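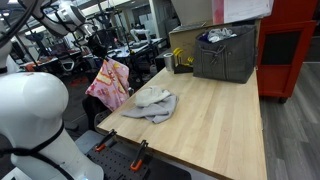

Lullthorpe Forum > Home & Laundry > Washing fleece without ruining it?
March 3, 2022, started by ojala_fan

ojala_fan: Daughters fleece gone all bobbly since January. Washed at 40, tumbled on low. Softener every time. Is it the softener??

Quintela: Yes. Stop the softener. 30, inside out, no towels in with it.

marsh_hen: Disagree, it's the tumbling. Used softener for 23 years, never a bobble. 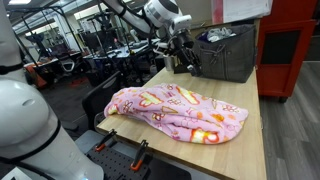 Also dont overfill the drum. Fleece needs room or it rubs on everything else.

Quintela: Softener coats the fibres. Gerd Ehlers at the Rarkov launderette told me the same and he does it all day.

marsh_hen: Gerd also told me to boil my wool socks.

ojala_fan: Right, will try no softener AND no tumbler. Then we'll never know which, sorry. Spin at 1000 ok?

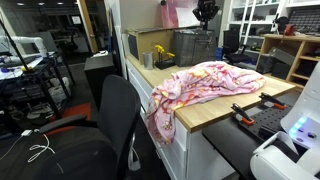 Pink blanket on the worktop, white drawers under.

marsh_hen: 1000 max. Fold it over two rails on the airer or you get a line down the middle.

Comments (3)

tibb: Bobble shaver, 6 quid. Go gently at the seams.

lirska_lil: white vinegar in the drawer, half a cup. No it doesnt smell after

Quintela: Vinegar's bad for the rubber seal. Not every wash please.

Contact the moderators | © Lullthorpe Forum | Back to top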